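We use cookies to remember your language and to see which job pages get read. Accept all | Settings

Folding Lead, Training Floor (full time)
Weidemann Textile Care, Stemora site
Posted 14/01/2022

We wash, dry, sort and fold for hospitals, care homes and a few sports clubs, and since December part of our folding has been moving over to robots. The project is called Tavasis. We're looking for someone who has folded laundry for a living to come and run the training floor with us, and we're really excited to meet you!

You don't need to know anything about robots. You need to know laundry. The machines learn from people who do the task by hand, holding a pair of grippers, again and again, with every sort of item that comes down the belt. Somebody has to decide what a good fold looks like, which items are worth practicing this week, and when a fold is good enough to go in a customer's bag. At the moment that decision is spread over three people who all have other jobs, and it shows.

What you'll do

Run one shift a day on the training floor with a team of 19, most of whom came over from the folding tables. Demonstrate folds yourself for part of every shift (we mean it — this is a hands-on job). Write the fold sheets, which are one page each and should stay that way. Walk over to the main hall before lunch and look at what the robots have turned out, then tell the engineers from Drurnum what's wrong with it in plain words. They like that. They've asked for more of it.

What changes, and what doesn't

People ask this first, so let's get to it. The two robot stations in the main hall take the small flat items: washcloths, napkins, pillowcases. Gowns, fitted sheets and anything with ties or snaps are still done by hand, and will be for as far ahead as we can see. Standing time at the tables has come down. The evening shift is shorter than it was. Some people miss the tables, because you could talk there all day long, and the training floor is quieter. We've put in a longer shared break, and if you have a better idea we'd love to hear it.

Hourly pay for everyone who moved over stayed the same or went up. There are 63 items on our training list so far and socks are the ones everybody has opinions about: flat or paired, cuff over or toe over, and what to do with one that won't lie straight.

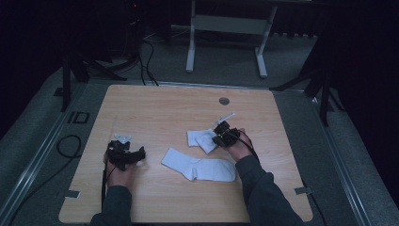 Mine took me two weeks to get comfortable with, writes one of the team, and I'd folded by hand for years. You can't feel the cloth through the grippers, so you start watching it much more closely than you used to. My shoulders are better. I do get tired in the head by the end of a shift, more than at the tables, and whoever takes this job should keep the breaks where they are.

We agree about the breaks, and they're in the contract.

What we'd like you to bring

Experience in a commercial laundry, hotel linen room or similar. Patience with repeating yourself. Good written English for the fold sheets; Spanish is a big plus on our floor. If you've led a shift before, great, and if you've only been the person everyone asks, tell us about that instead.

What you get

A permanent contract from day one, paid training, health cover, work clothes (washed here, naturally) and a shift bonus of $290 a month. Early shift or late shift, your choice, fixed for half a year at a time.

How to apply

Send us a page about your work, or call the Stemora front desk and ask for the training floor. No cover letter needed. Everyone we shortlist spends a paid morning with the team and tries the grippers — come in shoes you can stand in.

Get new openings by email. Enter your address to subscribe. You can unsubscribe at any time.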